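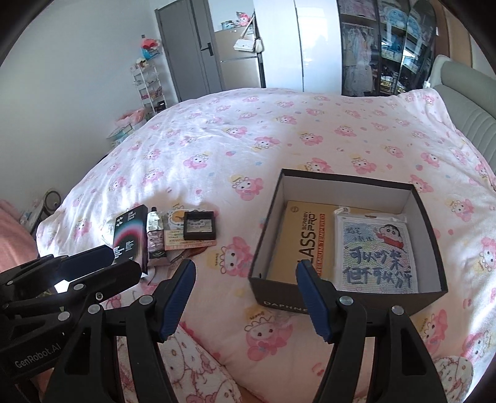
La caja DAPHNE sobre la cama, con el protector de pantalla y el paquete plastificado ya dentro.

Inicio Foros Hogar Mudanzas y envíos Buscar Registrarse Entrar

Foro Trarkico > Mudanzas y envíos > Cosas pequeñas en una sola caja: ¿qué va abajo?

verschueren_l
1 de marzo de 2024

Buenas tardes a todos. El español no es mi primera lengua, así que pido paciencia si uso alguna palabra de manera extraña.

Me cambio de piso y las cosas grandes ya están resueltas. Me quedan las cosas pequeñas, que son para mi prima y que voy a mandar por paquetería, porque en el coche no entra nada más. He encontrado una caja de cartón negra que me gusta mucho, es firme y por dentro es clara, de modo que se ve bien lo que hay en el fondo. He empezado a llenarla encima de la cama.

Dentro he puesto de momento el protector de pantalla, que va en su sobre de cartón marrón, y un paquete plano envuelto en plástico, con un niño dibujado y letras chinas grandes. A la izquierda están las cosas que todavía no he decidido: una cajita negra delgada, un tubo metálico que ya está bastante arrugado, una tarjeta de color amarillo y verde y un marquito negro cuadrado.

Mis preguntas son estas. ¿El protector debe ir plano en el fondo o de canto contra la pared de la caja? ¿El tubo puede viajar con lo demás o es mejor separarlo? Y finalmente, ¿ustedes rellenan los huecos con papel o con tela? Tengo mucha tela y poco papel.

Gracias de antemano.

driviletti
Hola y bienvenida. El protector de canto, siempre. El vidrio templado aguanta bien una presión en el filo si está dentro de su cartón, pero si lo pones plano y le cae encima algo con esquina, se acabó. Yo lo pego a la pared larga de la caja con un poco de cinta de papel.

El tubo, en una bolsita con cierre y aparte. Si está arrugado es que ya se ha abierto, y un tubo abierto en un camión con calor es una lotería.

Tela sí, sin problema. Calcetines enrollados en las esquinas.

wilmer.palomino
No estoy de acuerdo con lo de ponerlo de canto. He trabajado dos años preparando pedidos y los protectores salían planos, entre dos cartones duros. De canto se mueve, y la cinta de papel se despega con el frío. Plano en el fondo, un cartón encima y luego lo blando. El paquete con plástico puede ir justo sobre ese cartón, si dentro solo hay papel o algo que no pese.

¿Cuánto pesa todo junto? Te lo pregunto por la tarifa.

verschueren_l
Muchas gracias a los dos, aunque ahora tengo dos respuestas contrarias y debo elegir.

Wilmer, lo he pesado en la balanza de la cocina y con las cosas de la izquierda llega a 700 gramos. La empresa que voy a usar se llama Vekard, la tiene un vecino del barrio y cobra un precio fijo para paquetes pequeños. La caja me la acepta tal como es, si la envuelvo en papel marrón.

He mirado otra vez el interior para ver cuánto espacio hay en cada lado:

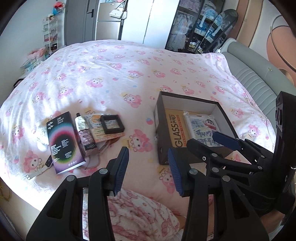 y mi duda con la versión plana es que el cartón duro ocupa sitio y la tapa después tiene que cerrar sin forzarla. No quiero que haga barriga, como decía mi profesora de español de las maletas demasiado llenas. Por otra parte, si pongo el protector de canto, me queda un espacio largo y estrecho que no sé con qué llenar. Quizás con una bufanda doblada a lo largo. También tengo la posibilidad de poner el protector en medio de la bufanda, pero entonces no sé si eso es de canto o plano, depende de cómo se mueva la bufanda.

El paquete del niño es lo que más me importa. El vidrio se puede comprar de nuevo y este paquete no. No lo quiero abrir, ni tampoco quiero que el plástico se rompa en el camino.

marga_17
Perdonad que me meta, pero si el paquete plastificado es lo importante, estáis discutiendo de la cosa equivocada. Ese es el que tiene que ir en el medio, con blando por arriba y por abajo, y el protector donde caiga. Y el plástico que sobra se dobla hacia atrás, nunca se mete a presión contra el borde, porque ahí es donde se raja.

Otra cosa: una caja bonita no la mandes sola con papel marrón. Las esquinas llegan aplastadas. Métela dentro de otra un poco más grande.

driviletti
Doble caja para 700 gramos me parece exagerado, la verdad. Le sube el volumen y algunas empresas cobran por volumen.

marga_17
Pues pregunta cuánto cobran y decide. Yo en octubre mandé una caja de galletas antigua sin segunda caja y llegó con una esquina hundida. Las galletas bien, la caja para llorar.

wilmer.palomino
En esto estoy con Marga. Y lo del medio es buena idea. Orden, de abajo arriba: cartón con el protector, tela, paquete plastificado, tela. El marquito envuelto aparte en un calcetín, que las esquinas de esas cosas marcan todo lo que tocan.

La tarjeta la pondría arriba del todo, para que sea lo primero que se vea al abrir.

verschueren_l
Me ha convencido el orden de Wilmer con la tela de Marga. He recortado un cartón de una caja de cereales, lo he puesto doble y la tapa cierra bien, sin barriga. En las dos esquinas libres van calcetines, como propuso driviletti, así que nadie puede enfadarse conmigo.

El tubo al final no viaja. Lo llevo yo en el bolso, dentro de una bolsita. La cajita negra delgada sí va, de pie contra la pared corta, y no se mueve cuando inclino la caja.

Sobre la doble caja: he preguntado en Vekard y la diferencia es de 2 euros. La voy a pagar. Me falta encontrar una caja exterior de la medida correcta. La que tengo mide 17 centímetros de alto y creo que es demasiado, tendría que llenar mucho vacío.

marga_17
17 está bien si arriba pones una toalla pequeña. ¿Tu prima no necesita toallas?

verschueren_l
Siempre necesita toallas. Entonces va una toalla también, pero tengo que pesar todo otra vez.

driviletti
Yo sigo diciendo que de canto. Suerte con la mudanza.

wilmer.palomino
Antes de cerrar, escribe la dirección también en un papel y mételo dentro de la caja exterior. Si se despega la etiqueta, por lo menos saben adónde va.

verschueren_l
Esto no lo había pensado, gracias. Lo escribo ahora, en letras mayúsculas porque mi letra normal no la entiende ni mi prima. Mañana por la mañana la llevo.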